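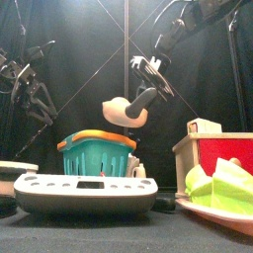

Pato de brincar, corpo creme e pescoço cinzento-escuro, suspenso pela pinça.

Caderno de oficina, abril. Restauro e reposição em sala de "A Barca de Coklow".

09h40. Recebidas da Lenix as bobinas 1 e 2 do negativo de imagem. A bobina 1 apresenta encolhimento ligeiro e perfurações rasgadas na cauda; a bobina 2 encontra-se em condições de digitalização imediata. Procedeu-se à reparação manual das perfurações com fita de poliéster. O relatório de estado segue em anexo ao processo 939.

11h15. Ensaio de digitalização da sequência do cais. A densidade do negativo é irregular entre planos, em especial na passagem da noite para a madrugada. Gisela Seidel solicita que a correção de cor siga a cópia de estreia conservada pela Rattanakul e não a edição em vídeo, cujos azuis foram reforçados. Aguarda-se o envio da cópia de referência.

14h30. Som. A banda magnética original tem um zumbido constante nos 100 Hz, mais audível nos diálogos da cabina. Aplicado filtro estreito; o resultado é aceitável, mas perde-se algum corpo na voz do comandante. Repetir com atenuação menor antes de submeter à aprovação.

16h00. Reunião com a distribuidora Clitetti. Confirmada a intenção de repor o filme em mais de 70 salas, em versão plana. A conversão para 3D fica excluída desta fase, por falta de prazo. A distribuidora pede o trailer antes da cópia final; foi respondido que só poderá incluir planos já aprovados em cor.

Pendente: genérico final, com duas cartelas em falta no negativo. Verificar se existem no interpositivo.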